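Notebook, February, bench two, started after lunch

Carrying on from the page with the coffee ring on it. The question we are supposed to be answering for Gandard is whether storing a part-used bottle upside down does anything worthwhile, or whether it just moves the mess from one end to the other. Their brochure says it "keeps product ready to pour". I have read that sentence several times and I still don't know what they would accept as proof that it was false.

Aqeel Usmani is more hopeful than I am. His case is that syrups and thick sauces cling to the base and the shoulders, so if the bottle lives on its cap you get to the last spoonful without standing there shaking it. Fine, for thick things. My objection is that half the list Gandard sent us is thin. Juice drinks, squash, a vinegar, something that is mostly water and colouring. Thin liquids come out of a bottle when you tip it up. We have known this for a while.

So the list needs splitting before we do any more weighing. I have put a T or a K in the margin of the sample sheet (thin, thick) by tilting each one and watching it run. Crude, but I can repeat it tomorrow and get the same letters, and I can't say that for the Sekance viscosity cups, which gave me two different answers on the same bottle before eleven o'clock. Marietjie thinks the cups need a proper clean. I think the cups are rubbish. We have agreed to clean them first.

Points against the upside-down idea, so that they are in one place:

A screw cap is meant to seal, but it isn't usually meant to have the whole contents sitting on it for weeks. If the thread has been crossed even slightly, you'll find out overnight, on the shelf.

Anything that settles will settle into the neck. With the pulpy drinks this means the first pour is all bits. Aqeel says shake it. If I have to shake it then I have gained nothing over leaving it the right way up.

Labels. Every label we've got is printed to be read with the cap at the top. Put a row of bottles on their caps and you are reading the cupboard by colour alone.

Caps are narrow. Bases are wide. The bottles fall over.

Point in favour: the K bottles do pour sooner. I'll give them that, and I'd want it written down by somebody other than me so that it doesn't look like I was dragged to it.
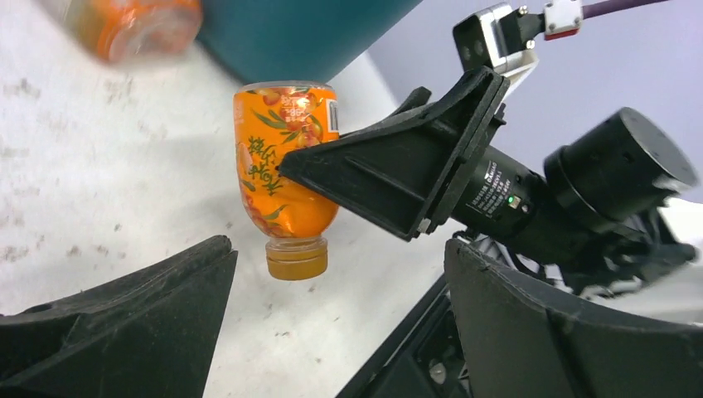 The falling over matters more than Gandard seem to think. Their answer is a rack, which they happen to sell. Mnguni sent us a cheaper one made of bent wire, and it does the same job apart from the feet, which scratch. Either way you are now buying furniture in order to store a drink the wrong way up, and I'd like the report to say so in plain words. Marietjie says the report can't have the phrase "the wrong way up" in it. I have changed it to "inverted" in the draft and left it alone in here.

Method as it stands, for whoever picks this up if I'm out:

Wipe the bottle dry. Check the cap by hand, closed firmly but no straining. Weigh it. Put a square of the blotting paper down, weigh that too, and write both figures on the sheet before anything gets turned over. Invert. Leave it for 4 hours. Weigh the paper again. If the paper has gained, write down how much and hold it up to the window to see where the mark is, as a ring means the thread and a spot in the middle means the cap itself has a hole. Do not use the kitchen scale. It reads 590 g for the brass weight one minute and wanders off the next.

Blotting paper is the Grivix stuff in the flat drawer. It picks up damp from the air on a wet day, so there has to be a blank square sitting next to the row with nothing on it. I left the blank out of the first batch, and so the first batch is worthless. I've struck it through. Please don't unstrike it, Aqeel.

We have 9 bottles left on the sheet with no weights against them. I don't believe we need all of them. If the T group shows no difference after the next row I'd stop there and put the time into the thick ones, where there might be something to find. Gandard will want every line filled in regardless, so I expect we shall do them all and learn very little from the second half.

Other things noticed. Caps that feel tight to me feel loose to Marietjie, and she's usually right, so one person should do all the closing within a row. Coloured drinks are easier to judge on the paper than clear ones, where a faint mark could be a thumbprint. Mine are on at least one square. Gloves, then.

Aqeel's question, copied here so that I can't claim I forgot it: does a half-empty bottle behave differently from a full one? There is more air in it, so when the room warms up the air has more push on whatever is sitting on the cap. He may well have something there. I'd still want to see it on paper, with the blank beside it and a note of the room temperature at both ends.

Ran out of squares at ten to five. More on order. The vinegar is in the sink, the right way up.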